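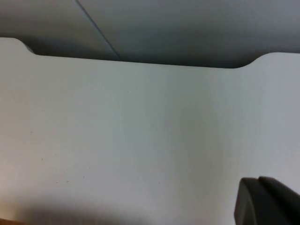
Why does the Skavarham booking portal show my reservation as "Pending" after payment has been taken?

The status is updated by a separate overnight process, and a booking will remain at "Pending" until that process has matched the payment to the reservation. If the status has not changed by 9 am on the following working day, please raise a ticket with the Service Desk.

Home | Service Status | Tickets | Guides | Contact
Search the knowledge base Go

Ticket 487
Subject: Room bookings remain at "Pending" after payment
Service: Skavarham portal, Butero building
Raised by: Mwajuma Mabula, Conference Office
Assigned to: Liam Fahy, Applications Support
Priority: 2
Status: Resolved

Description of fault

The Conference Office reports that bookings paid for over the weekend have not moved to "Confirmed". Customers have received a payment receipt but no confirmation letter. The fault affects rooms in the Butero building only. Bookings for the Macapagal annexe, which use the same payment page, are being confirmed as normal.

Log

Monday, 09.20. Ticket opened. Ms Mabula supplied a list of 46 affected bookings, exported from the portal. Customers who telephone are being told that their payment is safe and that their room is held.

09.55. L. Fahy. The overnight job ran on Sunday at its usual time and reported no errors. The payment file was received in full from the finance system. Restarting the job by hand made no difference to the listed bookings.

11.10. L. Fahy. Compared one Butero booking with one Macapagal booking. The payment reference on the Butero record has a trailing space after the final digit. The matching process treats the two references as different and leaves the booking untouched. No error is recorded, as an unmatched payment is a permitted outcome.

11.40. L. Fahy. Passed to Emmanuel Mbwambo, Data Services, with a request to establish where the space is being added.

14.15. E. Mbwambo. The Butero confirmation template was edited on Friday to include the new cancellation terms. The reference field was retyped during that edit and a space was left at the end. The Macapagal template was not changed. The Butero template has now been corrected and tested with a single booking, which matched at the first attempt.

15.05. Mercy Were, Finance, confirmed that no customer has been charged twice and that no refunds are due. Finance has asked that the affected bookings be confirmed in one batch, so that the totals can be checked against the bank statement.

16.30. L. Fahy. Trailing spaces removed from the affected records and the matching job run again. All 46 bookings now show as "Confirmed". Letters will be issued in the evening post run.

Tuesday, 09.05. Ms Mabula confirmed receipt of the letters file and agreed that the ticket may be closed.

Further action

Subira Makori will raise a change request for the matching process to ignore spaces at either end of a reference. Until that change is made, any edit to a confirmation template must be tested with one paid booking before it is published.

We use cookies to remember your login and your search settings. Accept | Manage preferences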